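Workshop Wiki > Dendon Hand Tool > Set-Up > Section 9
Filed under: Build Guides, Grippers

9. Checking the view before a floor run

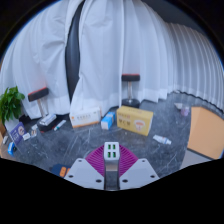

Fig. 9. Dendon hand tool over the floor area, boxes and a bottle scattered about, two stools against the curtains.

1. Tighten the screws in both gray finger plates. Use the 2 mm hex key.
2. Hold the tool level and point it into the room. Both fingers and the white block on the central mount must show in the live view.
3. Check the black masked band. It must stay along the bottom of the view and leave the fingers clear.
4. Open and close the fingers 20 times with nothing between them.
5. Save the settings under the tool name.

Note: If a finger sits crooked after step 4, repeat step 1.

CAUTION: Keep hair and sleeves away from the fingers during step 4.

Section maintained by Fenna Van Rooij. Last checked in January.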